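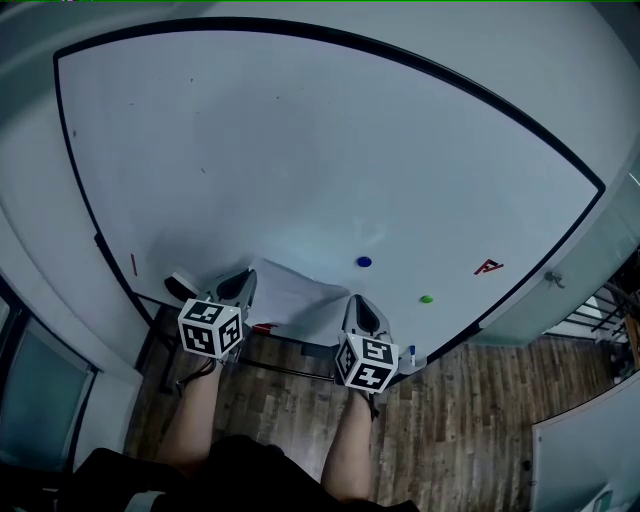
Posted by Fergus Rutherford | 11 April 2019 | Print this | E-mail this

Ticket 3119 - Open day, whiteboard station, magnet task
Status: open (was closed, reopened)

Typing this between groups so excuse the mess.

Setup: whiteboard, two hand grippers with the marker cubes on top, blue magnet, green magnet, letter A in red. Visitor holds both grippers, moves a magnet over to the letter. Relow logs the cube poses and the Skoluvari arm is supposed to play the move back next door. Worked fine at rehearsal.

Problem: playback drifts. First two groups OK, third group the arm let go of the blue one well short of the A. Left cube pose jumps when the hands get close together. Right one steady.

9:40 - Restarted Relow. No change.

9:55 - Wiped both cubes with a dry cloth. Maybe a bit better? Not sure. Visitors waiting so ran it anyway.

10:10 - Checked cube size in the config. It said 75, correct. Left alone.

10:20 - Pulled the log for the bad run. Pose lost for 300 ms right as the left hand crosses in front of the right. Relow fills the gap with a straight line, arm follows the line, magnet ends up wherever. So not the arm. Sorry to the Skoluvari guys, I blamed you in the hallway.

10:35 - Asked visitors to keep hands apart and go one at a time, left then right. Ran 10 in a row, all landed on or touching the letter. Closed ticket.

11:50 - Reopened. Happened again with a school group, kid was fast and crossed over. Telling people "dont cross" only goes so far.

Workaround for the afternoon:
- Left hand takes the blue magnet, right hand takes the green. No swapping.
- Whoever is on the station says this BEFORE handing over the grippers.
- If the pose light goes orange, stop and redo the run. Do not send it to the arm.
- Redraw the A if it gets rubbed out, same spot, red marker.

Still to do: gap limit in Relow so it refuses the run instead of guessing. Need somebody at Tomaszewski to tell me where that setting lives, it isnt in the menu they sent. Also want the second board for the October visit so teh line moves faster.

Leaving this open til I hear back.

Comments (3)

mlk_furthorpe: Gap limit is in the export profile, not the main menu. Took me ages too. Set it low, then re-save the profile or it forgets.

Fergus R.: Found it, thanks. Will try it after the 2 pm group.

dockside: we were in the morning group, my daughter got the green one right on the A and has not stopped talking about it. Is the October one open to families?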